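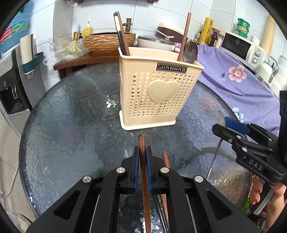 Kitchen task: a chopstick held in the blue finger pads, with the utensil holder on the table and the second gripper at right.

Orard Kit Review – Progress Report No. 2
Submitted to the Khasawneh Fund, Household Automation Program
Drordale, July 2019

Purpose of this report

The Fund asked us to review the hand-held gripper kit offered by Volness and to say whether it is good enough for the Orard project to use in ordinary homes. Our first report covered delivery, set-up and the bench checks. The present one covers the home sessions up to the end of June, the faults we logged, the state of the budget and what we plan to do before the final report.

Where the work stands

The home sessions are almost 40 per cent complete. Bench work is finished apart from a repeat of the jaw alignment check, which we held back until the replacement parts arrived. We are a little behind on kitchens and ahead on everything else. The delay is in finding times when a household can spare its kitchen for a whole morning, and we expect to make it up over the summer.

The kit is leased in pairs, one gripper for each hand. The person squeezes the handle to close the fingers, does the chore, and the recording is used later to train the Orard arm. The lease also covers charging gear, a carry case, the upload software and support by telephone and email.

Kitchen tasks

We agreed with the Fund to concentrate on small, thin objects, as these gave the arm the most trouble last year. The current tasks are:

Chopsticks and spoons, into and out of an upright holder
Lids, on and off pots
Folding a tea towel
Bagged vegetables, from shelf to sink

Chopsticks have taken up more time than the rest put together. The flat finger pads hold a wooden chopstick well when it is gripped near the middle. Held close to one end, it tends to swing when the other end touches anything. People adjust for this without being told and move their grip, which is useful to have on record. Holders that are already partly full are harder than empty ones, and we now record with both.

Picking a single chopstick off a glass tabletop is the slowest step. The pads are thick at the tip and cannot get under a thin object lying flat. Most people roll the chopstick toward themselves with one gripper and take it with the other. We have asked Volness whether a tapered pad is available. It is listed in their catalogue but was out of stock at the time of writing.

Metal spoons were easier than expected as long as the handle was presented first. We have dropped soup ladles from the list – the handles vary too much from house to house to compare results.

Pot lids are going well. The tea towel task has only just started and we have nothing to say about it yet.

How people find the kit

New users need a short practice period before we keep any recordings. We set this at 20 minutes in the first report and have seen no reason to change it. Comments from the households have been collected on a one-page form after each session. The points that came up most often were the weight on the wrist, the stiffness of the handle on the return, and the difficulty of seeing the fingertips when working close to the body. People with smaller hands mentioned the handle more than others did. Volness sells a softer return spring and we fitted it to one pair as a trial. Comments on that pair have been better, but it also opens more slowly, and we would like more sessions before recommending it.

Several people asked if they could work standing instead of sitting. We now leave it up to them and note which they chose.

Faults and repairs

One finger pad came loose at the base during a lid task. It was refixed on the spot and the recording was discarded. The same pad came loose again the following week and has been replaced.

A screw on one gripper plate worked its way out in the carry case. We now check all screws before packing, and the check has been added to the session sheet. Volness has been told.

Uploads failed twice from homes with slow internet. The files were safe on the device and were sent from the office later. The software gives no warning when an upload stalls, and in our view it should.

The light-coloured glass and steel surfaces in some kitchens still cause tracking to drop out for short stretches. Textured tabletops have caused less trouble than plain ones. Turning off the light over the stove helps in most cases. We are keeping a note of the surface type for each session so that this can be looked at properly at the end.

Support from the supplier

Telephone support has been prompt and the staff know the product. Email is slower. Replacement pads arrived in good order, though the first package held the wrong size and had to go back. The printed manual has not kept up with the software and should not be relied on for the upload steps. We have written our own sheet and are happy to share it with other projects the Fund supports.

Budget

Spending is within the approved amount. The only item over its line is travel, by $500, due to return visits to homes where a session had to be stopped. We propose to cover this from the spare parts line, which is underspent, and ask for the Fund's agreement. No increase in the total is requested.

The lease comes up for renewal in the fall. Volness has offered the same monthly rate if we renew for a full year. We would prefer a shorter term until the tapered pads have been tried and will raise this with them before the renewal date.

View so far

On present evidence the kit is suitable for most of the kitchen tasks on our list, with the thin-object pickup still open. It is easy to bring into a home, sets up on a normal table and does not need a technician in the room once the person has practised. The weight and the upload software are the weak points. We are not yet in a position to recommend a purchase over a lease.

Before the final report

Complete the remaining kitchen sessions
Try the tapered pads on chopsticks lying flat
Repeat the jaw alignment check on both grippers of each pair
Finish the trial of the softer return spring
Record tea towel folding in enough homes to report on it
Agree the lease term with Volness

Decisions requested from the Fund

Approval to move $500 from spare parts to travel.
Confirmation that soup ladles may be removed from the task list.

Session sheets, the fault log and the household comment forms are kept at the Drordale office and can be sent on request.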